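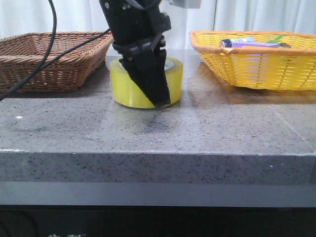
Drimley, a distributor of replacement parts for commercial kitchen and laundry equipment, will move its three warehouses to a single carton schedule in November. The schedule replaces 57 carton sizes now in use with a shorter list built on two base footprints. It covers all parts shipped by parcel carrier and does not apply to palletized freight or to parts shipped in the maker's own packaging. The closing material stays as it is: wide yellow packing tape on a large roll, the kind standing on the gray counter, remains the standard for every carton on the new list. No change is planned to tape width or to the number of strips used on a top seam.

The project, run under the internal name Clurnico, began as a review of damage claims and grew into a full remeasurement of the parts catalog. Drimley staff measured and weighed 1,694 stocked parts, recording the longest side, the two shorter sides, packed weight, and whether the part could be turned on its side without harm. Earlier records held only supplier dimensions, many of which described the part without its inner bag or end caps. In several product groups the supplier figures also mixed inches and millimeters in the same column.

Of the parts measured, 1,140 were assigned to a smaller carton than the one used before. The remaining parts either kept a carton of the same volume or moved to a stronger one. Motors, pump bodies, and cast burner heads make up most of the second group. Heating elements with exposed terminals were treated separately and will ship in a long carton with a folded insert at each end.

"The old list grew one carton at a time," said Sayaka Yagi, packaging engineer at Drimley. "A new pump came in, it did not fit anything on the shelf, and a size was added. Very few sizes were ever removed. We started with the parts and worked back to the boxes."

Carton construction

All cartons on the new schedule are regular slotted cartons with flaps that meet at the center line. Light parts ship in single-wall board. Parts above the weight limit for a given footprint ship in double-wall board of the same outside length and width, so that both grades can be stacked in the same column. Each footprint is offered in several depths, and the depth is printed on the bottom flap next to the size code. Outside dimensions are used throughout the schedule. Inside dimensions are given in a separate table for customers who reuse the cartons for core returns.

Board is supplied by Mizuno under an existing agreement. The flute direction is vertical on all side panels. Cartons are delivered flat and tied in bundles, and the bundle label carries the same size code as the carton. Drimley has asked that mixed bundles no longer be delivered, and Mizuno has agreed to this change for all three sites.

Void fill

Paper remains the only loose void fill. The schedule sets a maximum gap between the part and each carton wall, and the gap is smaller for heavy parts than for light ones. Where the gap would be larger than allowed, the packer moves down one depth before adding paper. Glass level gauges and sight tubes are excluded from this rule and continue to ship in a molded tray inside the carton.

Trial packing showed that the most frequent cause of crushed corners was empty space above the part. The flaps bowed inward when another carton was placed on top, and the corners then took the load unevenly. Limiting the depth of the carton addressed most of these cases without a change of board grade. For the rest, the board grade was raised.

Closing

Cartons are closed with one strip along the center seam at the top and one at the bottom, with the ends of each strip carried down onto the side panels. Double-wall cartons receive an added strip across each end seam. Packers are asked to press the strip down along its full length, including the part that turns over the edge. Strips that wrinkle across the seam are to be covered with a second strip and left in place, as pulling them off lifts the surface of the board.

Tape is to be kept flat on its side at the packing station and away from heater outlets. Rolls that have taken up grit along the edge should have the outer turns removed before use. Partly used rolls may be carried from one station to another, and there is no requirement to finish a roll before opening the next.

Labels

The shipping label goes on the largest face and does not cross a seam or a strip of tape. The contents label, which lists the part number, quantity, and bin, goes on the end panel nearest the size code. A carton that holds more than one part number carries one contents label for each. The orange caution label used for parts with exposed wiring has not been revised.

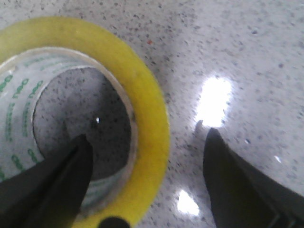 Will customers need to change the way they order?

Part numbers, order forms, and minimum quantities stay the same. The carton is selected by Drimley after the order is released to the warehouse, and the customer does not specify a size. Customers with standing instructions on carton size, such as service depots with fixed shelf openings, will be contacted by their account representative before the change. Those instructions will be carried over where a carton on the new list meets them. Where none does, the order will ship in the nearest smaller size, split into two cartons if needed.

Effect on freight charges

Parcel charges are calculated by the carrier from weight and volume, whichever gives the higher figure. Orders that were billed by volume may be charged at a lower rate once the smaller cartons are in use. Orders billed by weight will see little difference, and parts moved to double-wall board may weigh slightly more when packed. Drimley will continue to pass carrier charges through at cost. The handling fee is not part of this release and has not been revised.

Customers who estimate freight from the online catalog should note that packed dimensions will be updated in stages, by product group. Until a group has been updated, its listing will show the former dimensions and the estimate may be high. The order of updates is pumps and valves, then controls, then burners and elements, then hardware and seals. Updated listings will carry the letter P after the packed weight.

Warehouse software

Carton selection will be handled by Irix, the order software already used at all three sites. Irix reads the stored dimensions of each part on the order, checks whether any of them must stay upright, and shows a size code on the pick ticket. Packers may override the code. An override asks for a short reason, chosen from a list, and the reasons will be reviewed monthly during the first part of the rollout. Repeated overrides on the same part number will cause that part to be measured again.

Multiple-part orders are the weakest area of the current selection method. The software treats each part as a plain block and cannot account for a gasket slipped inside a ring or a bracket nested in a housing. In trials it tended to choose a carton one depth too large for such orders. Packers with experience of the parts corrected it easily, and their corrections have been added as fixed pairings for the most common repair kits.

Return of cores and defective parts

Customers returning cores for credit may use either old or new cartons. The return label and claim form are unchanged. Fluids must still be drained from pumps and valves before packing, and ports must be capped or plugged. Returned parts should be closed with packing tape along both center seams. Masking tape, string, and staples are not accepted on returns above the single-wall weight limit, and cartons closed in these ways may be refused at the receiving dock.

Remaining stock of old cartons

Existing cartons will be used until they run out, and customers may receive both types during the change. A discontinued size carries no special mark. "We are not going to scrap sound board to meet a start date," Yagi said. "Some of the odd sizes will be around for a while, mainly the very long ones, and the packers know which parts they suit."

Availability of the schedule

The full schedule, with outside dimensions, inside dimensions, board grade, and weight limit for each size code, can be requested from any Drimley account representative. A short version listing only size codes and outside dimensions will be packed with the first order each customer receives after the change. Distributors who repack Drimley parts under their own labels may copy the schedule without charge.

About Drimley

Drimley stocks and ships replacement parts for commercial ovens, fryers, dishwashers, washers, and dryers. It sells to service companies, equipment dealers, and institutions that maintain their own machines. Phone orders are taken until 5:30 p.m. local time at each warehouse.

Press contact: Sayaka Yagi, Packaging Engineering, Drimley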